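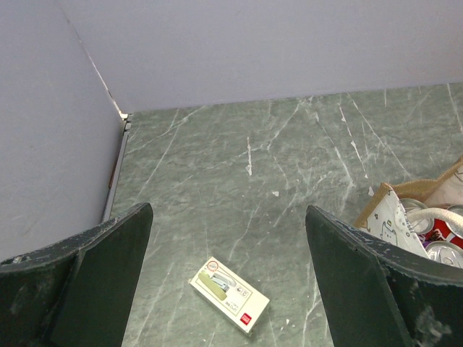 Kitchen & Home › Reviews

Home | Reviews | Recipes | Ask Us | Newsletter

The Jostar Kneading Mat, After a Long Autumn of Bread

By Yamuna Pillai
24/12/2024

24 comments | 68 shares

I have been baking bread in small kitchens for most of my adult life, and for most of that time I have rolled and kneaded right on whatever counter the landlord gave me. Tile (never again), butcher block, and for the last few years a green marble-look top that I am very fond of, partly because flour shows up so nicely against it and partly because it was the one thing in the apartment I didn't want to change. So I was not really in the market for a silicone mat. My friend Parvaneh Tabrizi gave me hers in September when she moved, the large Jostar in gray, and said I should at least try it with a wet dough before I got snooty about it. I have now used it most weekends since, and a good many weeknights too, and I have a lot to say!

Let me start with the size. The large is bigger than I expected, and if you have a narrow counter you should get out a tape measure before you order. Mine hangs over the front by an inch or so if I turn it the wrong way, which is annoying when you are leaning into a stiff bagel dough and the edge keeps curling against your apron. Turned the long way it lies flat, and once it's down it stays down. I had an old Branex mat years ago that skated all over the place the minute you put any weight behind your hands, and this one doesn't budge on a clean, dry counter. If there is flour underneath, all bets are off, so wipe first.

The surface has a very slight tooth to it. For ordinary sandwich dough I use almost no flour now, just a dusting, and the dough picks up and turns over without leaving half of itself behind. Where I really noticed a difference was ciabatta. I make a very slack one, and on the bare counter it used to be me and the bench scraper against the world. On the mat I oil my hands, oil the middle a little, and do my folds there, and it comes away in one piece nearly every time.

Please don't use a metal scraper on it, though. I did it once, lightly, out of habit, and there is now a fine line near the printed ruler that I look at with regret every Saturday morning bake. A plastic one from Nillo came in the same bag from Parvaneh and does the job perfectly well.

The printed circles are handy for pie crust and flatbreads. I checked them against my own ruler and the 14-inch one is true, which is more than I could say for the Branex. The conversion chart along the side I have never once used — I suppose somebody does — and the printing is holding up so far, apart from the scratch.

Cleaning is where I have mixed feelings. It rinses off easily enough in the sink, but it is a big floppy thing, and it flings water at you while you wrestle it around. I've taken to washing it flat on the counter with a soapy cloth, then a wet one, then a towel. It also holds on to smells. I rolled out a garlic and scallion dough in the fall and my next batch of cinnamon rolls had a faint savory something about them (my husband claimed he couldn't taste it, but he ate them very thoughtfully). A paste of baking soda left on for an hour took care of most of that. Lint is the other thing. Store it rolled with the working side in, or it will collect every crumb and hair in the drawer.

I also borrowed the Panicker mat from my sister for a couple of weeks to compare. It's thinner and rolls up smaller, and for cookies I would be just as happy with it. For kneading I found it wrinkled under the heel of my hand, and I kept stopping to smooth it out.

Would I buy the Jostar with my own money? I think I would, if I baked wet doughs as often as I do now. If you mostly make one loaf a week and like your counter, keep your counter and buy a good scraper. I still go back to the bare top for pizza, just because I like the cool of it under my hands.

Related

Nillo Bench Scrapers: Plastic or Steel?
A Slack Ciabatta for Beginners
Getting Garlic Smell Out of Silicone
Reader Mail: Rolling Pins, Again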